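Fewer Bins, Better Sorting: Bodine's Facilities Director on the Desk-Side Waste Program

February 2020

When the Bodine Institute removed individual trash cans from its offices in September, the change was presented to staff as a trial. Five months later it has become standing policy in both of the Institute's buildings, Skirkiron Hall and the Conceição Annex. The director of facilities, who has led the department through two building renovations, met with the newsletter to discuss how the program came about and what staff can expect in the coming year.

The idea began with a review of the custodial contract. The Institute's provider, Zosuvden, had been asked to account for the hours its evening crew spent on each task.

"We expected restrooms and floors to lead the list," the director said. "What we found was that a great deal of the evening went to walking from desk to desk and changing liners that held one paper cup or an apple core. We were paying people to replace nearly empty bags."

Under the former arrangement, every workstation had its own container, and each was relined nightly whether or not it had been used. The Institute purchased liners in cases of 1000, and the storeroom in Skirkiron Hall held little else. The first step was modest. Liners were changed only when soiled, and crews were asked to empty dry paper directly into the collection cart.

The second step drew more comment. Desk-side containers were withdrawn on all open-plan floors and replaced with 38 shared stations, each with separate openings for paper, mixed recycling, food scraps and trash. Staff in enclosed offices were permitted to keep a small basket on request, with the understanding that they would empty it themselves.

"I will say plainly that the first weeks were difficult," the director said. "People were used to a certain convenience, and they had not been consulted as early as they should have been. If I were to do it again, I would hold the floor meetings before the stations arrived and not after."

The department received 59 written comments in the first month. Many concerned the distance to the nearest station, and several raised the matter of food odors near the seating areas. Four stations were moved as a result. The food scrap containers on the second floor of the Annex are now emptied at midday as well as in the evening.

Accessibility was a separate concern. Employees with limited mobility, the director noted, were never required to give up a desk-side container, but the first announcement did not make this clear. A corrected notice was sent to all departments, and supervisors were reminded that no explanation or medical form is needed.

"That was an error in our wording, and it caused some people real worry," the director said. "A policy can be sound and still be badly announced."

Asked whether sorting has improved, the director was careful. The recycling hauler rejects fewer loads than it did a year ago, but the hauler also changed its own standards during that time, and the two effects are hard to separate. Paper is the clearest success. Food scraps remain the weakest stream, chiefly on account of coffee cup lids and plastic utensils placed in the wrong opening.
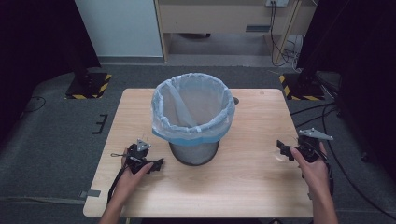 A mesh wastebasket with a pale blue liner folded over the rim.

The remaining office baskets will be reviewed this year. Facilities does not plan to remove them, but it will ask occupants to collect liners from the supply counter, which will keep a single size in stock. Staff who prefer to use a basket without a liner for dry paper may do so.

The evening hours saved have been reassigned within the same contract, and no custodial positions were reduced. Crews now clean the stairwells more often, and the kitchenettes in Skirkiron Hall receive a full cleaning each evening, a request that had appeared in staff surveys for several years.

"I would like people to see the whole exchange," the director said. "They walk a little farther with a banana peel, and the kitchen sink is clean in the morning. Most of the people I speak with consider that fair. Some do not, and they are welcome to keep writing to us."

Comments on station locations may be left at the facilities desk on the ground floor of Skirkiron Hall. Requests for a desk-side container are handled at the same desk.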